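Section 5: Setting up the tray, bowl and saucer

This section covers laying out the Drenomley serving set on a table or bench for one person. Read Section 2 (First wash) before you start. The set should be clean and dry.

What you need

Serving tray
Bowl
Saucer
Spoon
Soft cloth
A flat table with room on both sides of the tray

The Drenomley set is sold by Wokon with either the standard tray (part 478) or the deep-rim tray (part 2476). The steps are the same for both. The spoon is not included with the standard set.

Preparing the table

1. Clear the table and wipe it down with a damp cloth. Dry it with a second cloth. Crumbs caught under the tray will scratch a painted or laminated top.

2. Check that the table does not rock. If one leg is short, adjust the foot or fold a piece of card under it.

3. If your table has a separate board or leaf along the back edge, press on it to make sure it is firm. Keep the tray and bowl forward of the join.

Note: On a pale tabletop, a darker tray is easier to see for people with low vision. The orange-brown tray is a good choice for light-coloured tables.

Placing the tray

4. Hold the tray by both short ends and lower it flat. Do not slide it into position.

5. Centre the tray from left to right, then bring it toward the person who will be eating. Leave a hand's width between the tray and the front edge of the table.

6. Run a finger around the raised rim. If you feel a chip or a lifted edge, put the tray aside and see Section 9 (Replacement parts).

Placing the saucer, bowl and spoon

7. Set the saucer to the right of the tray. Leave a small gap so that the tray can be lifted out without catching it. For a left-handed person, set the saucer to the left.

8. Place the bowl in the middle of the saucer. It should sit flat in the well and should not tip when you touch the rim.

9. Rest the spoon in the bowl with the handle leaning out over the rim, on the side away from the tray.
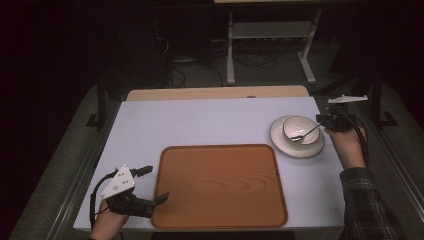 Figure 5. Tray centred, with saucer, bowl and spoon on the right.

10. Check that the spoon handle does not hang past the edge of the table. Sleeves and cords catch on a handle very easily. Move the saucer in if you need to.

CAUTION: Fill the bowl only after it is in place on the saucer. Do not carry a full bowl of hot soup or porridge across the room on the saucer alone.

CAUTION: The tray is not a trivet. Do not put pots or dishes straight from the oven or stove on it. Heat will mark the wood-grain print and the mark cannot be removed.

Serving from the tray

11. Use the tray for dry items such as toast, crackers, fruit or a folded napkin. Put anything wet or oily on a plate first.

12. Keep the load on the tray under 2000 grams when carrying it. Spread the weight evenly and use both hands.

13. If the bowl is to be carried on the tray, lift the spoon out first and lay it flat beside the bowl. Return it to the bowl when the tray is back on the table.

Note: The saucer fits on either tray, but with the standard tray there is little room left over for a cup. Use the Skiltavance side mat for drinks.

Clearing away

14. Take the spoon out of the bowl, then lift the bowl and saucer together with one hand under the saucer.

15. Wipe the tray while it is still on the table, then lift it and wipe underneath. Do not leave the tray to soak in the sink.

16. The bowl and saucer may go in the top rack of the dishwasher. Wash the tray by hand in warm water with a little dish soap. Stand it on its long side to dry.

17. Store the tray flat, with a cloth between it and anything stacked on top. The Brekke shelf rack holds up to five trays.

If something is not right

Bowl rocks on the saucer: Check for dried food in the well of the saucer. Wash and try again.

Tray slides on the table: Dry the underside and the tabletop. If it still slides, place a thin non-slip mat under the tray.

Spoon falls out of the bowl: The handle is too long or too heavy for the bowl. Use a shorter spoon, or lay it on the saucer.

Colour of the tray looks dull: Rinse off any soap film and dry with a soft cloth. Do not use furniture polish.

Section revised Jan 4, 2023. Continue to Section 6 for setting two places at one table.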